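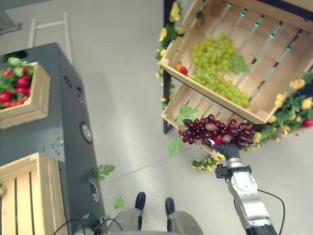 Ticket 523

Subject: Harvest corner display - crates, grapes and the light strip
Opened by: Silvia Zelenák
Site: Fusmont, ground floor
Status: Open, waiting on parts

Hi all, putting everything from this morning in one ticket so it stops living in three different email threads. I'm at Fusmont with the harvest corner and I have a few things going on, mostly with fruit.

First one is the red grapes. The big artificial bunch (the dark one with the odd pale pink grape mixed in) keeps dropping its leaves. There should be two green leaves at the stem end and they pull out if you so much as look at them. I've pushed them back in more times than I'd like. Is there a glue you'd recommend that won't go cloudy on the plastic? I tried a dab of regular craft glue on a spare leaf at home and it dried white, so that's out.

Second, small fruit. The crate with the yellow-green grapes also has a little orange fruit and a little round red one, and they like to sit in the front left corner. My setup sheet from Flanar doesn't mention either of them. Do they belong in there, or did they wander over from another kit? I kind of like them there, to be fair!

Third, gaps. The slats on the crate bottoms are set pretty far apart and you can see straight through to whatever is under there. With a full crate of greens you'd never notice, but with one or two bunches of grapes you sure do. Would a bit of burlap be okay, or does that break the look?

Update, 11:40 a.m., Silvia

Dexter Maglaya called me back (thank you Dexter, that was fast). Notes from the call so I don't lose them:

Leaves - use the clear hot glue, low setting, just on the peg. Don't glue the grapes themselves or we can't swap them out later.
Small fruit - he thinks they're filler from the Cabrera kit and says leave them for now.
Burlap - he'd like to see both crates next to each other before he says yes.

So I went and had a proper look at how the two compare.

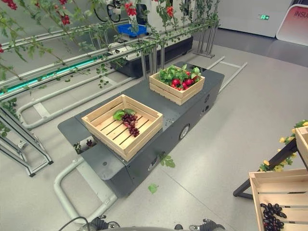
1 min read

Okay, so this is my whole argument for burlap. The back crate is heaped right up with leafy greens and the red stuff in the middle (radishes, I think? could be some other small fruit) and it looks great, I wouldn't touch it. The front one has a single bunch of grapes in it and it just looks hungry. Same style of crate, same pale wood, totally different feeling.

There are also a few dark grapes and some green leaves down in the slot by the front corner. Please put that on the list for whoever does the next reset, they should go back with the rest.

The vines I'm happy with. The red clusters hang nicely off the silver rails and the teal light strip is on. What I'd like to know is whether the strip can go a bit warmer, as that green-blue does the leaves a favor and the tomatoes (or berries, whatever we're calling them) no favor at all.

Reply, Mark Anthony Saludo

Hi Silvia! The strip is single color, sorry. We could swap it, but Tinine quoted us $185 for the warm one last time and I'd need a yes from Lahcen first. On the crate, before you buy burlap, try a second bunch. We have 9 spare red bunches in the storage room, bottom shelf, behind the baskets.

Update, 2:15 p.m., Silvia

Bottom shelf, found them - thanks Mark. I'll add one to the front crate and see if that does it. Leaves are next, once I get hold of a glue gun with a low setting (mine has exactly one setting and it's lava).

Still open: light strip color, waiting on Lahcen Slaoui. Burlap, on hold until Dexter has seen the fuller crate. Loose grapes in the slot, next reset.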